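Posemstead T2 – Zweifingergreifer als Bausatz für Tischroboterarme

Der T2 ist ein elektrisch betriebener Parallelgreifer für kleine Arme im Eigenbau. Die Finger werden gedruckt, Grundplatte und Führungen liegen fertig bearbeitet bei. Entwickelt wurde er in der offenen Werkstatt Kanbridge von Rogelio Aquino und Janelle Rivera.

Eigengewicht: 400 g mit Servo
Spannung: 6 bis 7,4 V
Ansteuerung: serieller Bus, Protokoll offengelegt
Traglast: 200 g bei Standardfingern
Lieferumfang: 29 Teile, Schrauben in Beuteln sortiert

Zum Einrichten genügt ein Tisch mit einem einfarbigen Tuch und Gegenständen aus der Küche. Brauchbar sind flache Teile wie ein Tellerrand oder ein Tafelmesser, runde wie Zitrone und Ei, dazu ein Holzlöffel. Als Ablageziel dienen zwei offene Kunststoffbehälter hinter dem Tuch.

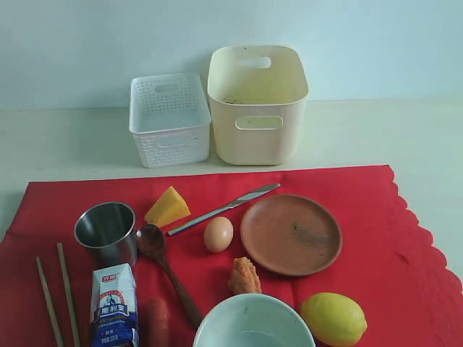
Die Schließkraft wird pro Objekt in der Konfigurationsdatei hinterlegt. Beim Ei mit dem kleinsten Wert beginnen und in Einzelschritten erhöhen. Für Stäbchen die schmalen Fingerspitzen (Satz B) montieren und den Nullpunkt neu setzen.

Kommentare

Rodel P.: Passt Satz B auch auf die alte Grundplatte?

Remedios Dagdag: Ja, mit den Distanzhülsen. Drehmoment nicht über die Angabe im Handbuch.

Gerardo T.: Kabel bei mir 13 mm zu kurz, sonst sauber gefertigt.

Kontakt | © Posemstead | Nach oben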